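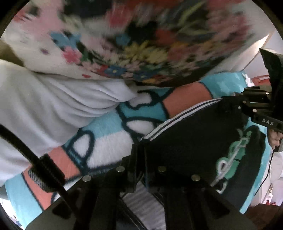 Prison staff in Tresstead vote to stop voluntary overtime

Sep 11, 2026

Officers and other staff at the prisons in the Tresstead district have voted to stop all voluntary overtime, after the talks on staffing with the prison operator Forsberg ended without agreement.

The ballot papers went to 2,834 members of the Tresstead Prison Staff Union, and 1,514 of them voted in favour of the action. The union's rules say that more than half of all members must support an action, also counting those who do not vote, so the result is above the limit but not by much.

The overtime stop begins at the morning shift change in nine days. It covers three prisons: Gritska, which is the largest, Atitz, and the small open prison at the harbour. Staff will work their normal hours and will answer a general alarm as before, but they will not accept extra shifts.

"Our members are tired, and they have said so for a long time," said Hjørdis Sæther, who leads the union. "We asked for a plan with dates in it. We received a letter which thanked us for our patience."

The dispute is mainly about empty posts. According to the union, 227 posts were vacant in the three prisons at the end of May, and most of them at Gritska. The union says that one officer there is often alone with a whole landing in the evening, when two should be on duty. Forsberg does not dispute the number of vacancies, but says that part of the posts are in administration and do not influence the safety on the landings.

In the last round of talks Forsberg offered a single payment of 1,000 pounds to each officer who stays in the job until next summer. The union's negotiators refused it, mainly for the reason that kitchen staff, workshop instructors and health assistants were not included. They are members of the same union and they voted in the same ballot.

In a written answer Forsberg said that it was "disappointed but not surprised" by the vote. The company said that it has started two new training courses and that the first group from these will be ready for work before Christmas. It also said that it will ask the inspectorate for permission to bring in staff from other districts if this becomes necessary.

Sæther said the union will not accept such a move without a discussion first. "A colleague from outside does not know the building and does not know the men," she said. "He is welcome here, but he must get the same introduction as everyone else. At Gritska this takes two weeks."

It is not the first disagreement between the two sides. Forsberg took over the running of the prisons four years ago, and already in the first winter there was a conflict about the new shift plan, in which the shifts became longer and the number of free weekends became lower. That conflict ended with a compromise on the weekends. The length of the shifts was not changed, and many officers still mention it when they are asked why colleagues leave.

At Atitz the situation is a little different. The prison has fewer vacancies, but the staff are older, and a number of them will retire next year. The workshop there was closed on several afternoons in the spring when the instructors had to help on the landings. The union wants a written promise that instructors will not be used in this way, except in an emergency.

Families of prisoners have also reacted. A support group in Tresstead said that it understands the officers, but it is worried about evening visits, which at Gritska depend very much on overtime. The group has asked both sides to publish a list of the visits that will be cancelled, so that people do not travel for nothing. Some visitors come by two buses and a ferry. 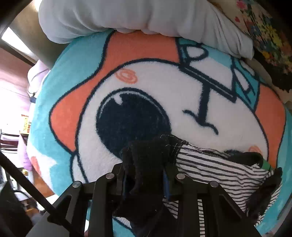
Will visits be cancelled when the overtime stop begins?

Morning and afternoon visits should go on as planned in all three prisons. Evening visits at Gritska are uncertain, and Forsberg says that it will decide on these one week at a time. Visitors who have booked will get a message at the latest on the day before. Visits from lawyers are not affected.

Next steps

The inspectorate has invited the union and the company to a meeting before the action starts. Both have accepted. A mediator can be appointed if they ask for it together, but until now only the union has done so.

If there is still no agreement after four weeks, the union can hold a second ballot, on a strike of one day. The alarm teams and the health service would be kept out of such a strike, under a safety agreement which both sides signed last year.

Sæther said that she hopes it will not come to a second ballot. She will visit the night shift at Atitz next week, and after this the staff at the harbour prison, to explain how the overtime stop works in practice. Members who have already agreed to an extra shift in the coming days can still work it, she said, as long as it ends before the action begins.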